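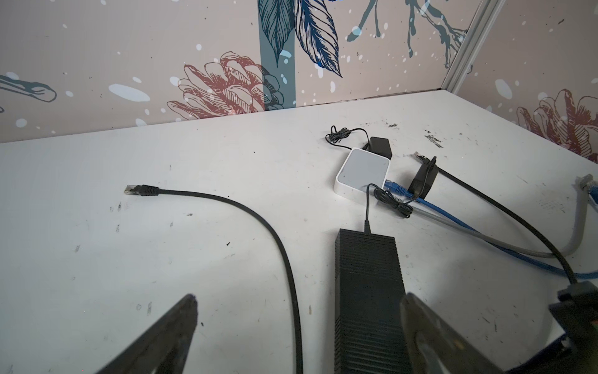

Cable work on the test table: router, network cables and power adapters, with the gripper fingers in front.

About Usgate

Usgate tests robot arms, grippers and automation kits for small companies that are thinking of buying one. We don't sell them and we don't take a cut from anyone who does.

Defne Karaca started the business after a spell at Bergeron, where she spent her days installing packing arms and her evenings on the phone with people who wanted to know why theirs had stopped. She had read a lot of sales brochures by then. She still keeps a folder of them, with the word "effortless" underlined.

What we test

Most kits are shown off with foam blocks, and most of them do fine with foam blocks. Our customers repair office equipment, pack returns and sort spare parts, so we test with network cables, plugs, power bricks and whatever else they send in. A cable bends when you push it and snags on the one beside it. Plenty of arms that look clever on a trade show stand get a lot less clever at this point.

Each kit gets 200 attempts at every task, and we write down the failures along with the rest. If a person had to step in, it counts as a failure. Some makers argue with us about that.

Current review

We are working on the Conarano gripper kit, which the maker says will be "ready to work in an afternoon." Setup took us 5 days. The fingers are solid and the manual is better than most. We have doubts about the software, and about a yearly support plan at $3000. The full report is due in March.

Working with us

A standard review takes two weeks. You get the numbers, the raw log and our opinion, which is quite often that you should wait a year. Our workshop is in Zildale, and visits are by appointment.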